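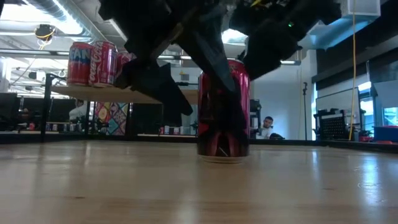
Lists > Leaving Care Projects > Messages > Starter packs

2 min read

Subject: Re: [leaving-care] Starter packs, what goes in them?
Date: 10/17/18

Hello all,

Replying on behalf of Brendolow, where we have been doing starter packs long enough to have made most of the mistakes personally.

> We are a small drop-in for young people leaving care and have been given a
> grant to put together packs for those moving into their first flat. It has
> to be spent by May. We'd like to make up 20 to begin with. Does anyone have
> a list they'd be willing to share? We were thinking kitchen things, bedding,
> and perhaps a nice framed print to make it feel like home. Also, do people
> buy new or ask for donations? Our trustees are keen on donations.

Your trustees will be keen on donations right up to the day they have to help sort them. Ours put a notice in the parish magazine and we received a fondue set, several single curtains and the complete contents of a late aunt's sideboard. All kindly meant. We spent more on Kekov's van taking it to the tip than we would have spent on saucepans. I would ask for money and buy new. It also matters to the person opening the box. Somebody who has moved house with their things in bin bags more often than they can remember knows straight away what a cast-off looks like, and is usually too polite to say so.

As for the list, ours changes every year, but the part that has survived is: duvet, pillow and two sets of bedding, towels, a decent saucepan, a frying pan, a sharp knife, tin opener, plates, mugs, kettle, light bulbs, loo roll, washing-up liquid, a basic toolkit, and a folder for letters. The light bulbs go in twice over. Landlords round here seem to regard them as a luxury fitting.

I'd leave out the framed print. We did cushions one year, in a tasteful grey, chosen by people with mortgages. The following year we gave a voucher instead and let them pick their own, and got sent a photo of the most alarming leopard-print throw I have ever seen, along with a very happy message. It is a first flat. It should look terrible in a way its owner has chosen.

A few things that aren't objects but which I wish had been on somebody's list for us:

Ask before you pack. We use a single sheet with tick boxes. Plenty of them already own a kettle, and some have a foster carer who has been squirrelling away towels for years. One lad wanted nothing at all except an ironing board.

Start earlier than feels reasonable. Our local arrangements are supposed to begin well ahead of the 18th birthday. What we get is a phone call at teatime saying the keys are being handed over in the morning and is there any chance of a duvet. Keep a couple of packs made up and don't tell anyone you have them.

Deliver it with someone they know. A box left in a stairwell is a parcel. If a familiar face brings it round and stays to put the bed together, you will hear all about the meter, the damp and the neighbour, and those are the things that end a tenancy. Most of our useful conversations have taken place while looking for an Allen key.

Then the follow-up. The pack gets everybody through the first week very nicely. It's the quiet bit a month or so later that we worry about, when the social worker has changed and the first bills land. We put a visit in the diary for then and bring biscuits. I used to log these on Fikosia, which insisted on recording each one as an "outcome event", and now I use a notebook.

On the money: we had over £1,000 from the Cronin fund towards ours and they were very decent about it, although the form asked us to describe the "transformational impact" of a tin opener. I did my best. They do like a receipt for everything, so keep them somewhere other than your coat pocket.

Happy to send the tick-box sheet to anyone who wants it. It's in Word and the columns go peculiar if you so much as look at them, so please don't try to improve it.

Has anybody found a cheap source of curtains that come in pairs?

Best wishes from the Brendolow project

2 comments · 18 shares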